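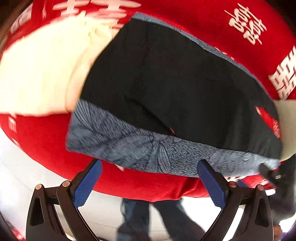

Attachment 1 – black piece with the blue-grey border, on the red cover

Ticket 1557
Subject: Colour transfer and border puckering after wash, bedding order 1164
Product: Arkia bedding, mixed order
Opened by: Maëlys Poulain
Assigned to: Brodie Ruawai, Lundier aftercare
Status: Closed

Maëlys Poulain, 9:12 am
I bought bedding from you in October. It was one order with several pieces in it: the red double happiness quilt cover, two black pillowcases with the blue-grey patterned border, and a cream flat sheet. I washed all of it once before using it. Two problems.

1. The cream sheet has come out with a pink cast along one side. It isn't even. It is strongest near the hem and fades out towards the middle.
2. The patterned border on one of the black pillowcases no longer sits flat. When I fold the pillowcase the border bulges down in the middle. The other pillowcase is fine.

The photo is the pillowcase with the problem. I would like to know if the border can be fixed, and what to do about the sheet. The bed is being made up for my sister-in-law and her husband, so I do need the set to look like a set.

Brodie Ruawai, 10:40 am
Hi Maëlys, thanks for the photo. I can see the bulge along the border. A few questions before I suggest anything.

– What temperature did you wash at, and was everything in the one load?
– Did it go in the dryer?
– Is the border stitched on both sides of the cloth, or folded over from one side?
– Has the cream sheet been dried since you noticed the pink?

Please don't put the sheet in the dryer in the meantime. Heat makes loose dye harder to get out.

Maëlys Poulain, 11:05 am
Washed at 40, one load, normal cycle. The pillowcases went in the dryer on medium. The quilt cover and the sheet were hung on the line, so the sheet has only been air dried.

The border is folded over. The wide part is on the front and there is a narrow strip of the same fabric on the other side. I had a look inside and the stitching seems to be all there.

Brodie Ruawai, 11:31 am
Thanks, that helps. I'll take the two separately.

Sheet: most likely loose dye from the red quilt cover. The care label on the red says to wash alone, cold, for the first few washes. Try this:

– Fill a tub or laundry sink with cold water and put the cream sheet in by itself.
– Add an oxygen-based whitener, at the amount on the packet for soaking. No chlorine bleach.
– Leave it overnight. Turn it over once if you can, so the hem isn't folded in on itself.
– Rinse until the water is clear, then hang it out. No dryer.

Pillowcase: the border is a lighter cotton than the black, and I think one has shrunk more than the other. It can often be eased back with steam. Lay the border face down on a towel, damp it with a spray bottle, and press from the centre outwards with a warm iron. Press down and lift. Sliding the iron will push the bulge along to the corner and you'll be left with a pleat.

If you have a second cream piece, keep it away from the red until the cover has had a couple of cold washes.

Maëlys Poulain, 8:20 am (next day)
Sheet has been soaked overnight and is on the line now. Still a bit pink at the hem but much less than before.

The border is better on the left half. The right half is the same as it was. I pressed it three times and then stopped, as the black was starting to go shiny.

Brodie Ruawai, 9:02 am
Good call to stop. Shine on the black usually comes from direct heat, so use a damp tea towel between the iron and the cloth from here on. A second soak for the sheet is fine, same method.

I've passed the border question to Paweena Thaweesak in our workroom.

Paweena Thaweesak, 1:15 pm
Internal note, shared with customer at Brodie's request.
If half the border has relaxed and the other half hasn't, I would suspect the seam tension and stop blaming the wash. The border is joined in two passes and sometimes the second one is pulled too tight. Steam won't fix that. The seam has to be unpicked for the length of the bulge and resewn. It's a short job. Otherwise replace the pillowcase. I'd check with the warehouse first, because the dye lot on the border has changed and a new one may not match its partner.

Brodie Ruawai, 2:48 pm
Warehouse has 5 left in the old dye lot. Maëlys, you can choose:

a) we send one replacement pillowcase from the old lot, no charge, or
b) you post yours in and Paweena resews it, also no charge, but allow two weeks.

Maëlys Poulain, 3:10 pm
Replacement please. Two weeks is too long. The second soak did the job on the sheet, I can't find the pink any more unless I hold it up to the window.

Brodie Ruawai, 3:26 pm
Replacement booked. Keep the original, no need to send it back. Wash the new one cold with the other black pillowcase and line dry both.

Care page for this set to be updated so "wash red separately" shows at the top. Currently it's in the small print under the sizes. Passed to Jamila Munshi.

Jamila Munshi, 4:05 pm
Care page updated. Ticket closed, will reopen if the replacement has the same seam.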